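자주 묻는 질문: 사라져 가는 말과 학습 앱, 그리고 과장된 약속들

토박이말이나 소수 언어를 배우고 싶다는 분들의 문의가 꾸준히 옵니다. 책을 파는 곳도 강좌를 여는 곳도 아니어서 좋은 말만 할 이유가 없습니다. 기대를 깎는 답이 많으니 감안하고 읽어 주세요.

드렐탐니스(Dreltamness)는 어떤 곳인가요?

소수 언어와 지역말에 관한 읽을거리를 모으는 작은 웹진입니다. 서평, 녹음 자료 소개, 독자 편지를 싣습니다. 언어학회가 아니고, 자격증도 발급하지 않습니다. 자격증을 묻는 메일이 많아서 맨 앞에 적어 둡니다.

할머니가 쓰시던 말을 책 한 권으로 배울 수 있나요?

어렵습니다. 책은 대개 표준으로 정해 놓은 형태를 가르치는데, 집에서 듣던 말은 그 표준과 다를 때가 많습니다. 교재를 끝까지 보고 나서 친척에게 말을 걸었더니 방송 아나운서 같다는 소리를 들었다는 편지를 여러 통 받았습니다. 교재가 쓸모없다는 이야기는 아니고, 뒤표지의 "가족의 언어를 되찾으세요"라는 문구를 곧이곧대로 믿지는 마시라는 뜻입니다.

욕과 속담만 모은 책이 인기던데 어떻게 보시나요?

재미있습니다. 저희도 웃으면서 읽습니다. 다만 그런 책은 한 언어를 통째로 "불평의 언어"니 "저주의 언어"니 하고 부르는 버릇이 있습니다. 어느 말로든 불평은 합니다. 장을 보고, 병원 예약을 잡고, 아이를 재우는 말은 책으로 묶이지 않을 뿐입니다. 속담에 출처가 없으면 일단 의심하세요. 영어판에서 영어판으로 옮겨 다니다가 정작 원어 화자는 들어 본 적 없는 속담도 있습니다.

특정 언어에 눈(雪)을 가리키는 단어가 수백 개라는 말은 사실인가요?

무엇을 단어 하나로 치느냐에 따라 답이 달라집니다. 어간에 접사를 계속 붙일 수 있는 언어라면 거의 모든 것을 가리키는 말을 얼마든지 늘릴 수 있습니다. 세는 방법을 밝히지 않은 숫자는 인용하지 마세요. 저희에게 보내 주신 원고라면 그 문장은 지웁니다.

토우토(Toltow) 앱으로 매일 공부하면 유창해지나요?

토우토의 소수 언어 과정에는 문장이 모두 329개 들어 있습니다. 전부 외우면 329개 문장을 아는 사람이 됩니다. 앱이 보여 주는 "유창도" 막대가 무엇을 재는지 문의했으나 돌아온 답은 "학습 참여도를 종합적으로 반영한다"였습니다. 저희는 이것을 접속 일수로 이해하고 있습니다.

비노(Bino) 발음 채점은 믿을 만한가요?

화자가 많은 언어에서는 모르겠습니다. 녹음이 적은 언어에서는 점수를 참고하지 않는 편이 낫습니다. 저희 독자 한 분은 평생 그 말을 써 온 어머니에게 채점을 받아 보시게 했는데 100점 만점에 절반을 겨우 넘겼다고 합니다. 어머니 쪽 발음이 틀렸을 리는 없겠지요.

단어는 몇 개나 알아야 신문을 읽나요?

4,000개라는 답이 돌아다닙니다. 이 숫자를 처음 쓴 자료를 찾아보았지만 찾지 못했습니다. 신문이 아예 없는 언어도 많다는 점을 먼저 생각해 보셔야 합니다. 차라리 읽고 싶은 글을 하나 정하고 거기 나오는 단어부터 익히세요.

어린아이에게 장난감 이름부터 가르치는 방식은 효과가 있나요?

공, 상자, 노랑, 파랑 같은 말은 빨리 익힙니다. 그런데 부모가 거기서 멈추는 경우가 많습니다. 명사만 쌓이고 "이리 줘", "싫어", "조금 있다가" 같은 말이 없으면 아이는 그 언어로 아무 일도 할 수 없습니다. 카드 200장짜리 그림 단어 세트를 사는 돈이면 그 말을 쓰는 친척과 통화를 더 하는 쪽을 권합니다. 단, 주 1회 통화로 이중 언어 아이가 된다는 말도 저희는 믿지 않습니다.

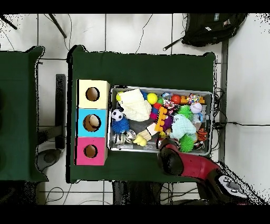
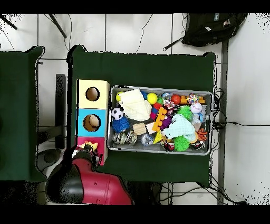
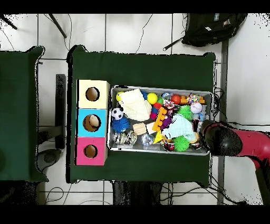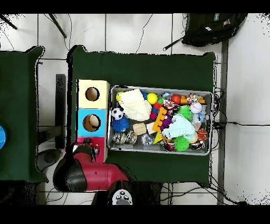 노란 상자, 파란 상자, 그리고 쟁반 가득한 장난감

다체 심쿠스(Dace Šimkus)는 이 답변이 너무 박하다고 적어 보냈습니다. 자기는 명사밖에 모르는 채로 자랐지만 그 명사들이 남아 있었기에 서른이 넘어 다시 배울 마음이 생겼고, 동사는 그때 가서 익혀도 늦지 않았다는 것입니다. 또 친척과 통화하라는 조언은 통화할 친척이 있는 사람에게나 통한다고 했습니다. 뒤의 지적은 맞습니다. 앞의 지적에 대해서는, 다시 배우지 않은 사람은 저희에게 편지를 쓰지 않는다는 점을 덧붙여 둡니다.

통화할 사람이 없으면 어떻게 하나요?

녹음 자료가 그나마 낫습니다. 오콘쿼(Okonkwo) 음성 모음에는 이야기와 대화가 133편 올라와 있고, 대부분 받아쓴 글이 딸려 있습니다. 음질은 고르지 않고 개 짖는 소리가 말보다 큰 것도 있습니다. 받아쓴 글에 오류가 있으니 소리와 글이 다르면 소리를 따르세요. 검색 기능은 2월에 고친다고 했는데 아직 그대로입니다.

그 언어는 몇 년 안에 사라진다고 하던데요?

그런 예측을 담은 기사를 저희도 자주 봅니다. 같은 언어가 기사마다 다른 해에 사라집니다. 화자 수 조사부터가 "할 줄 안다"고 답한 사람을 세느냐, 집에서 쓰는 사람을 세느냐에 따라 크게 벌어집니다. 위험하지 않다는 말은 아닙니다. 연도를 못박은 문장에는 조사 방법이 따라와야 한다는 말입니다.

정부나 지자체의 "언어의 해" 행사는 도움이 되나요?

포스터는 많이 생깁니다. 행사가 끝난 다음 해에도 교사 급여가 나오는지를 보시면 됩니다. 예산표를 공개하지 않는 행사는 저희 알림란에 싣지 않습니다.

번역기로 옮긴 글을 투고해도 되나요?

받지 않습니다. 소수 언어 번역은 큰 언어를 한 번 거쳐 나오는 일이 흔해서 말장난과 존대가 먼저 망가집니다. 서툴더라도 직접 옮긴 글을 보내 주세요. 모르는 대목은 모른다고 표시해 주시면 아는 독자에게 물어보겠습니다.

서평을 부탁드려도 되나요?

책은 보내셔도 됩니다. 좋게 써 드린다는 약속은 못 하고, 돌려드리지도 않습니다. "이 책 한 권으로"라는 말이 표지에 있으면 순서가 뒤로 밀립니다.

답장은 언제 오나요?

늦습니다. 같은 내용을 두 번 보내시면 두 번째 메일의 날짜로 줄을 다시 서게 되니 한 번만 보내 주세요.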